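Sweeping, Bins and Small Bits: Your Questions

Everything you ever wanted to ask us about getting crumbs, fluff and balled-up foil off the floor and into the bin!

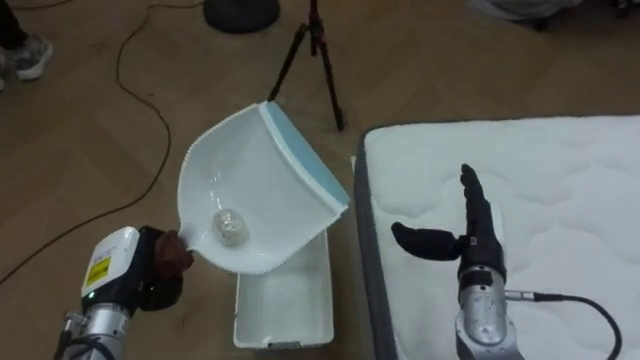 Heloísa Tavares wrote to us in May that she had swept her bedroom floor the same way for years, straight at the wall and back again, and wanted to know if there was a better method. There is, and her letter is the reason this page got so long.

Which way should I sweep?

Start at the edges and work towards the middle, then bring everything to one spot near the bin. Short strokes, brush kept low. If you sweep towards a wall you just pack the dust into the gap under the skirting board, and then you need a crevice tool to get it out again. Wooden floors are lovely for this – go along the boards and you'll be amazed how much comes up.

Does the rubber lip on a dustpan really make a difference?

Yes! We are big fans. A soft lip bends to meet the floor, so you don't get that maddening grey line of dust that creeps under the front. Wipe it with a damp cloth now and then, and store the pan hanging up so the lip doesn't get bent.

My dustpan has little teeth along the rim. What are they for?

Cleaning the brush. Pull the bristles through the teeth over the bin and the hair and fluff come away. It's very satisfying and you'll find yourself doing it more often than you need to.

Should the bin come to the mess or the mess to the bin?

Bring the bin. A small open one weighs next to nothing, and standing it on the floor right under the pan saves you a drippy, dusty walk across the room. Rectangular ones sit nicely against the side of a bed or mattress too.

How do I tip the pan without everything flying out?

Lower it until the front edge is over the opening, then tilt slowly. Tap once on the inside of the bin. Light things like foil and paper will bounce, so keep the pan low for those.

Can foil go in the recycling?

In Rultville, yes, if it's clean. Scrunch it into a ball, and keep adding to the ball until it's a decent size, as tiny pieces fall through the sorting screens. Benton residents should check their own leaflet, the rules there are different.

How do I sweep beside a mattress that's on the floor?

Lift the edge, sweep under as far as you can reach, and lower it gently so you don't puff the dust back out. Poul Nørgaard from the Fondeda group does the fabric border with a dry clothes brush first, working downwards, and sweeps up what drops. I tried it and I'm converted.

What about quilted tops?

Dust settles in the stitching. Use the upholstery nozzle on low suction and follow the lines of the pattern – wavy ones take longer, so put some music on.

How often should I wash the bin itself?

Every couple of weeks if it only takes dry rubbish. Warm water, washing-up liquid, an old brush for the corners. Let it dry upside down.

Do you have a printed version of this page?

We do! We had 700 copies made in November 2021 and there are still some on the shelf at the Tawfik hall, by the door.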